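Soft Hands, Hard Dishes
Two grippers, one simulated kitchen and a very stubborn rack

There is a particular noise a roomful of engineers makes when a robot nearly does the thing. It starts low, climbs for a couple of seconds, then collapses into a groan. I heard it a lot at the Troresby workshop in Stallomville, where I'd come to watch two grippers compete for the same job: unloading a dishwasher.

The first is the Perko, a plain parallel gripper with two flat jaws that slide together. The second is the Hrytsenko, which has curved, rounded fingers that are meant to settle around whatever they touch. Both get bolted (virtually, for now) to the same arm, and both are driven by the same controller. The team wanted a fair fight, and they'd gone to a lot of trouble to set one up.

Nearly all of it happens in simulation. Each gripper gets 50 tries at every task, and the kitchen is shuffled between tries so neither one can get by on memory. By the time I visited they had logged 900 runs, and the colour-coded chart on the wall was starting to look like a quilt.
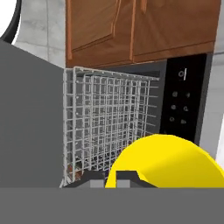 Cups were the easy part. Both grippers could pick up a cup by the rim, and the Perko was quicker at it, which surprised me. I'd walked in assuming the fancy fingers would win everything. Plates were closer. The flat jaws like a flat edge, but they need to arrive nicely lined up, and the Hrytsenko is much more forgiving if the arm comes in a few degrees crooked.

Then there's the rack itself. Thin wire is a rotten thing to ask a robot to hold! The jaws slip between the bars, or catch two at once and twist, and the wrist camera has a hard time judging which wire is in front and which is behind. The team tried moving the camera higher on the wrist, then lower, then off to one side. The side mount was my favourite (it sees past the fingers at the moment they close), although it also bumps into cupboards, so it's on probation.

What I loved was how much the controller settings mattered. With the grip force turned up, the Hrytsenko hauled at the rack like somebody starting a lawn mower. Turned down, it coaxed. The Perko barely cared either way, and if I were buying one for a factory shelf tomorrow I'd take it and be happy.

The real hardware goes on the bench in August, with 3 second-hand dishwashers and a pile of op shop crockery already stacked by the door. I've asked to come back for that. Simulated plates don't make a sound when they hit the floor, and I'd like to be there for the ones that do.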